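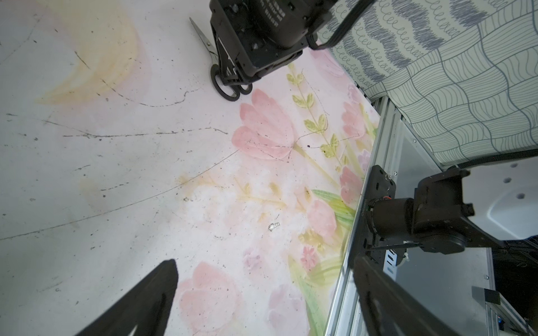 Photo: Elango Poojary / Tekau shared workshop

Session 5 – two arms, one bench
Notes by Raghavendra Palaniappan. Bring these with you, I won't be printing more.

Where we got to: both arms on the bench and talking to the Skedero board. Gripper jaws open and close from the keyboard. Wrist joint still a bit stiff on one of them.

Task for today is the scissors. Lie them flat on the mat, one arm to pick up by a handle, then hand over. Slow speed only.

Before you power up
– joint bolts tight, check the bracket ones too
– cables free through the full swing, by hand, power off
– mat flat, taped at the corners
– someone on the stop button the whole time

The mat. Flowery, yes, and grubby, but a busy background is a fair test for the wrist camera. If the handles keep getting missed change the lighting first, then the threshold. Start at 43 and work down. Mine was happiest at 23 but thats my lamp.

Jaw opening: go in wide, close in 4 steps, stop when the motor current jumps. Don't let it keep sqeezing. Write down where it stopped.

Handover – second arm closes before the first lets go. Obvious but everyone gets it the wrong way round once. See the Bevden sheet for the timing lines.

For next time: log of every try, good or bad, and one change you'd make to the jaw tips. Elango has the spare screws, ask him.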